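Edgate Opens Computer Refurbishing Site in Prerbridge

PRERBRIDGE, February 2018 – Edgate has opened a second refurbishing site on Pirzada Street to supply low-cost desktop computers to schools and libraries. The company shipped 1,363 machines last year and expects to ship 3,000 this year.
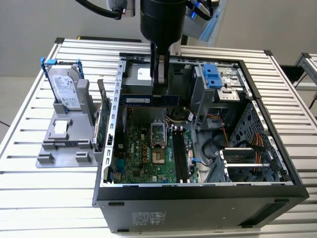

A desktop computer with its side panel removed, showing the Dell motherboard.

"Schools were waiting until September for orders they placed in spring," said Tahira Satti, operations manager at Edgate. "The new site gives us room to fill those orders sooner."

Each computer is sold with a one-year warranty. Orders open next week to public schools in the county.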